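Guno Racing Signs Rhydian Wynne for Ullano Touring Car Series

POWELL, 2020-03-24 – Guno Racing has signed the driver Rhydian Wynne to a contract for the coming season of the Ullano Touring Car Series. Wynne will drive the #40 car, which carries the colors of the team's new main partner, Zosto. The contract is for one season, with an option for a second one that must be used by the team before the last race weekend.

Wynne is 26 years old and comes to Guno Racing after two years in club endurance racing, where he shared a car with two other drivers. He began in karts at the age of nine and moved to cars when he was 17. In the Ullano series he has started only one race until now, as a replacement driver on the short course at Powell. He finished that race in 11th place after a start from the last row of the grid.

"I am very happy to sign with Guno Racing," said Wynne. "I know the people in this team already from the time when I drove here as a replacement. They gave me one practice session and a seat that was made for a taller man, and still they were patient with me. Now I have a full season and my own seat. I want to finish every race first, and then we will see how far to the front we can come."

The #40 car will be prepared in the team's workshop in Powell, where Guno Racing has been located since its first season. The engine has been rebuilt over the winter, and the car has received new front brakes and a different rear wing, in line with the changed technical rules of the series. The weight of the car with driver must be the same as last year. 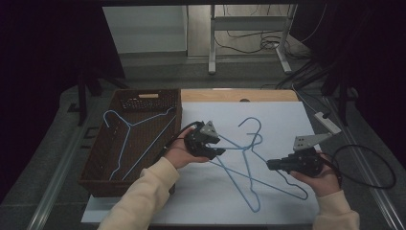 Wynne drove the car for the first time in a private test at the Powell circuit. The team used the two days mostly for work on the brakes and for long runs with a full fuel tank. The driver completed 369 miles in total. A planned session on rain tires was canceled, as the track stayed dry on both days.

"For us the lap times were not the first matter in this test," the team said in its report to the partners. "We wanted to learn how Rhydian likes to have the car. He brakes later than our former driver, and he asks for more grip at the rear when he turns in. The engineers made several changes to the springs, and on the second afternoon he was able to do the same lap time again and again. This gives us a good base for the first race."

The season of the Ullano Touring Car Series consists of eight weekends with two races each. The first weekend is now planned for June, on the long course at Powell. The series will publish the full calendar separately. Guno Racing asks all fans to follow the announcements of the series and not to book travel before the dates are confirmed. Tickets from the club sale in the winter stay valid for the weekend printed on them, also if this weekend is moved.

The race format has one change from last year. The grid for the second race on each weekend will be set by the fastest laps of the first race, and no longer by the finishing order. Teams may use 3 new sets of tires on each weekend, and the tires must be marked before qualifying. Wynne has driven with a similar rule before and sees it as good for a driver who has a problem early in the first race.

Zosto takes the place on the hood and on both doors of the #40 car. The partnership also includes the clothing of the team and the awning in the paddock. The car will be dark green with white numbers, and the final design will be shown to the public on the evening before the first practice.
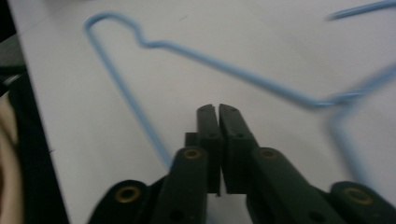 "We looked for a team which is small enough that we can speak with everybody in it," Zosto said in a statement. "Guno Racing is such a team. We are glad that our name will be on the car, and we wish Rhydian Wynne a good and safe first season."

Beside the race program, Wynne will take part in the team's driver days for young kart racers. He will give advice on the choice of the racing line, on physical training and on how to read the data after a session. Applications are open for drivers from 12 to 15 years old who hold a kart license. A parent or guardian must sign the form. Places are given in the order in which the forms arrive, and the team will write to all applicants when the dates are fixed.

Requests for interviews with Rhydian Wynne can be sent to the press office of Guno Racing in Powell. Please give the name of your publication and the date by which you need an answer. Interviews are possible by telephone on weekdays in the afternoon.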